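Courses > Home and Interior Basics > Unit 4 > Chapter 20

Chapter 20: Pattern on Pattern

2019-08-29 | By the Lerport Home Studies editors

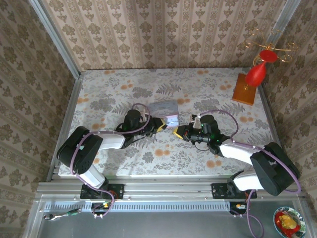
What This Chapter Covers

Pattern is one of the great pleasures of dressing a room, and it scares people more than any other part of the job. Paint can be rolled over in an afternoon. A printed cloth or a papered wall seems to ask for a decision, and many beginners answer it by choosing plain everything. We hope this chapter talks you out of that!

Look at the table and walls in the opening photo. The cloth is off-white, with gray leaves and ferns and orange circular flowers scattered among them. The wallpaper is beige, with vertical stripes and floral medallions in gray-brown. Two busy prints, both full of plants, and they share a small space quite happily. By the time you finish the chapter you should be able to explain why, and to try the same thing with fabrics of your own.

20.1 Ground and Motif

Every print has two parts. The ground is the color everything else sits on. The motif is the shape that repeats: a leaf, a dot, a stripe, a medallion. When you mix prints, check the grounds first. Off-white and beige are near neighbors, so the eye passes easily from the cloth to the wall behind it. Put that same cloth in front of a navy wall and it would jump forward (which can be wonderful, but it is a different room).

Next, compare the motifs. Ferns and leaves wander. They lean this way and that, and they make a surface feel loose and a little like a garden. Stripes do the opposite and march straight up the wall. Damask, the family of patterns that the medallions belong to, is more formal again, with each flower shape built like a crest. A wandering print beside an orderly one usually works, and it's the first pairing we suggest you try.

20.2 The Accent Color

An accent is a strong color used in small amounts. Orange does the work on our table. It dots the cloth, and then it turns up again in the back right corner, in the orange-amber square base of the ornament. Above the base comes a glossy red shape, bulbous like a vase, with a red disc on top and thin gold wire curling out against the wallpaper.

Try covering the ornament with your thumb. The flowers on the cloth are still cheerful, but they have nothing to talk to. One repeat of a color is often enough, and it can be in glass, paper, fruit, or a book spine. Red and gold sit close to orange on the color wheel, so they join in easily.

20.3 Shiny and Flat

Color gets most of the attention, but surface matters just as much. A glossy object catches light, and fine wire draws lines in the air that no printed pattern can. Set one such piece near a patterned wall and give it some space. Corners are excellent for this, and they leave the middle of the table free for whatever you like to do there.

Words to Know

Accent: a strong color used sparingly
Damask: a pattern of formal, often floral, shapes
Ground: the background color of a print
Motif: the shape that repeats in a print
Repeat: the distance before a pattern starts over

Before You Begin

Gather fabric or wallpaper scraps for the activity on page 61. The Mamani sample cards from Chapter 4 are perfect if you still have them, and so is the Zellell swatch book. Old gift wrap works too. You will need one print that wanders, one that runs in straight lines, and a small object in any color you love.

Continue to 20.4, Large Prints and Small Prints, page 26 of the workbook.

Copyright 2019 Revudex Learning | Contact us | Back to top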